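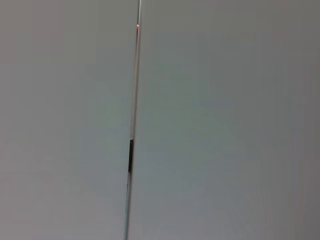
gray on gray. the gap, up close

ok so. cabinet saga, part whatever. two flat gray fronts side by side and the line between them LEANS. drifts left on the way down. cant unsee it

also the grays dont match?? left one reads kinda warm, brownish almost. right one cooler, bit green. same order from Priltden, same color code, 131 on both labels. I checked the boxes twice

could be the light in there. could be me, been up since 5

2,000 bucks for the whole kitchen btw. not nothing

tried the hinge screws last night. quarter turn, look, quarter turn back. gave up at 11 and ate cereal standing up

Priltden chat says someone will write back. so, waiting

sister in law says hang a towel over it. tempting tbh

anyone done the Zirnevine hinges before? is it the top screw or the bottom one that moves the door sideways, the leaflet is all arows and no words

going to buy a longer level tomorow. more when they write back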